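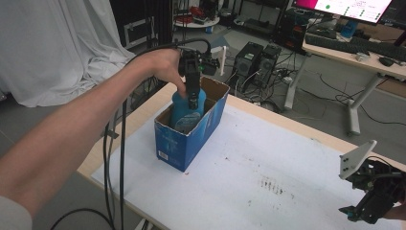 Packing day at the Hinosley swap shelf came around again on Saturday, and I went along to help box up the bottles and jars. I'd promised myself I'd only stay an hour. I stayed until well past lunch!

If you haven't been by yet, the shelf is the one on Motberg Street where you can leave anything clean and unbroken for someone else to take home. Once a season whatever is left gets boxed and driven over to Vosell, where they have more room and (I'm told) a much bigger crowd on a weekend morning. This time 142 items went, up from 115 in the spring, and 76 of those were bottles, jars or tubs with their lids still on.

A blue plastic bottle in a blue carton is my idea of a good match, but most things just went wherever they'd fit. We spread big sheets of white paper over the tables first, and I'd recommend that to anyone packing at home, as old containers leave smudges on everything. Tall things stand upright, small ones fill the gaps, and the lids get one last twist before the box is closed.

The shelf opens again next week, from 2 in the afternoon. Glass jars are very welcome, and so are sturdy boxes, because we used up nearly every one we had. Please rinse things out before you bring them!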